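Pet clothing added to textile labelling scheme

17 Apr 2018

Small makers of pet coats, vests and harnesses will be able to use the Curkenis fibre label from next month, after the scheme's operator, Zekotside, extended it beyond bedding and children's wear.

The change follows a March review of 254 pet garments bought from market stalls, online shops and two department stores. Of those, 153 carried no fibre content at all. A further 10 carried a label that did not match the result of laboratory testing, in most cases because a polyester blend had been sold as cotton.

Wulan Purba, who manages the standards program at Zekotside, said the results were in line with what the organisation had expected from an unregulated category.

"Most of the sellers we contacted had bought remnant fabric and did not know its composition," she said. "The fabric had changed hands two or three times before it was sewn."

Under the extended scheme, a garment must state the fibre content of the outer layer, the filling and the lining separately, to the nearest five per cent. Trims that make up less than seven per cent of the finished weight may be left off. Care instructions must be given in words or in the standard symbols, and the label must remain legible after 20 wash cycles at 40 degrees.

Fastenings are treated separately. Hook-and-loop tape, buckles and D-rings are not covered by the fibre label, but any load-bearing part on a harness must be listed with its rated load. Garments sold only as coats are exempt from this section. 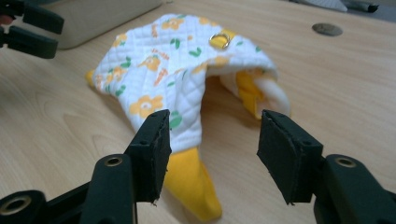 Quilted fabrics drew the most comment during consultation. The draft required a sample to be cut from each layer, and makers working in small batches objected to losing a finished piece for every fabric they used. The final text accepts an offcut from the same bolt, provided it includes the stitching. For a pet vest in white quilted cotton with an orange flower and carrot print, that means one offcut for each quilted fabric used, and a second print on the same base cloth does not need its own test.

Ignacio Quiroga, who runs the pet-wear label Mamo, said the offcut rule would make the scheme workable for his business, although he remained concerned about turnaround times. Testing is being done at a single laboratory, Lurkard, which has quoted 15 working days per batch.

Registration costs $689 a year for makers with fewer than five employees. Existing stock may be sold unlabelled for 12 months after registration.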